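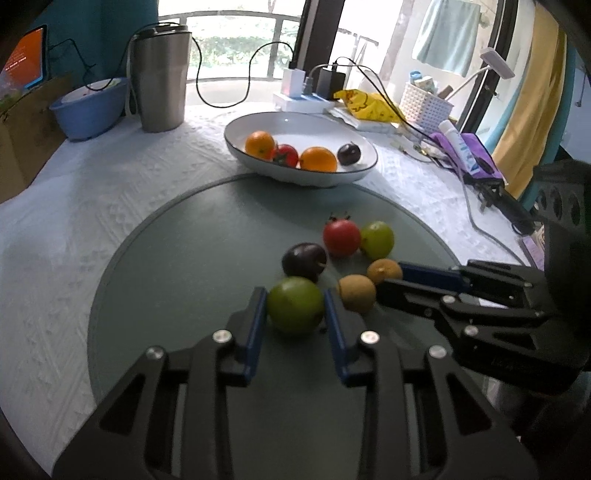 4. Sending your first invoice

Great, your Sumero account is ready, so now for the fun bit - getting paid!

1. Open Invoices and press New.
2. Pick your client, or type a new name (Berkow, say) and press Add.
3. Enter your day rate or a fixed fee. Both can go on one invoice.
4. Set the payment terms. New accounts start at 25 days, but you can choose anything up to 60.
5. Check the preview, then press Send.

Note: numbering carries on from your old invoices if you want it to. Type the last one you used, such as 2997, under Settings > Numbering before step 1.

Caution: a sent invoice can't be edited. Press Credit and start a fresh one - it only takes a moment, and your tax summary updates by itself.

Paid in parts? Turn on Deposit and enter a percentage. Section 5 covers receipts.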